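Cendside Forums > Home & Money > Shipping and Returns

Thread: Hernano "free returns" — anyone else not buying it?

pellworth44
Posted Oct 14, 2018
Ordered a desk lamp from Hernano, didn't like it, sent it back. The site says free returns in big letters. My refund was short by $2. The email calls it a "carton adjustment" because I didn't use the original box. Where does it say you have to keep the box?

grumbleseed
It's in the terms, way down. I don't like it either but it's there.

pellworth44
Way down is right. I scrolled for ages. If it's free, put the catch next to the word free.

Mossy_Dan
I think you're making a lot out of two bucks. They have to repack the thing.

grumbleseed
Do they, though? My last "new" order from them showed up with two layers of tape on it. I doubt anybody repacked anything.

tinplate67
Small open carton on a big white table:

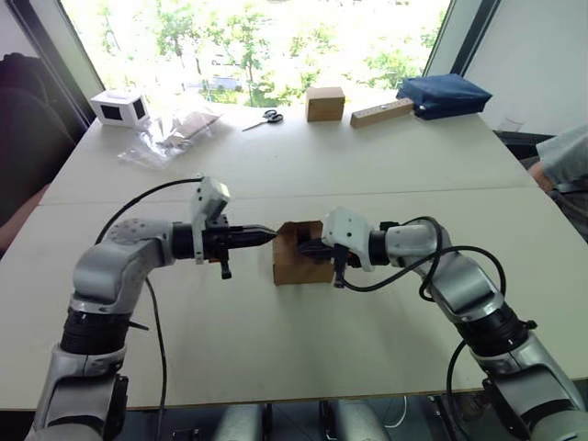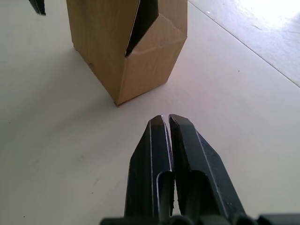
How do I find out if a store charges for a missing box before I order?
Search the returns page for "original packaging" and, if the wording is vague, email them and keep the reply.

Mossy_Dan
Fine, but who emails a store before buying a lamp?

pellworth44
Me, from now on. I also asked Triantafyllou what they do and they told me any sturdy box is okay. We'll see when I have to send something back.

quietlane
I'd take that with a grain of salt. The Flallorport warehouse store told me the same thing in April and then kept $2 of mine too. Chat agents will say whatever closes the chat.

grumbleseed
Did you get it in writing?

quietlane
No. I closed the window like a fool.

Mossy_Dan
Still cheaper than driving to the mall.

pellworth44
Not the point, Dan. I'm calling my card company Monday.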